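Darragh Costello folds everything at the same round wooden table, and if you visit him he'll have you sitting at it with a cup of tea before you've got your coat off. He has been mending and altering shirts under the name Breathnach (his grandmother's, he says, "and a lot easier to remember than to spell") for 12 years now, and he still talks about a good piece of cotton the way other folks talk about their dogs.

"I'm a plaid man," he told me. "Stripes are fine, plain white is fine, but with a check you can see right away if you've folded it crooked. The lines tell on you!"

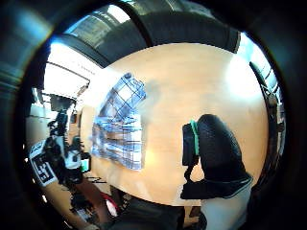
His method, if you can call it that, starts with smoothing the cloth out by hand, from the middle toward the edges, and taking your time over it. "People go straight to the iron. I did too, and I scorched a lovely blue one my first January. Now I lay it down, I pat it flat, I have a look at it, and then maybe I fold it and maybe I have a biscuit first."

He figures he has about 200 shirts through his hands in a busy month, most of them from neighbors in Plukdale, and he likes pale wood to work on, near a window if he can get it. A dark table hides the loose threads, he says, and he spent 2 years squinting at one before his sister talked him into a change.

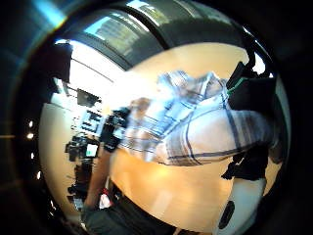
A loose plaid shirt at the wooden table.

I asked whether he wears his own repairs. "Oh, all the time. I'm 51, I've got elbows like sandpaper. Every shirt I own has been patched at least once, and the oldest one is mostly patch by now, God love it."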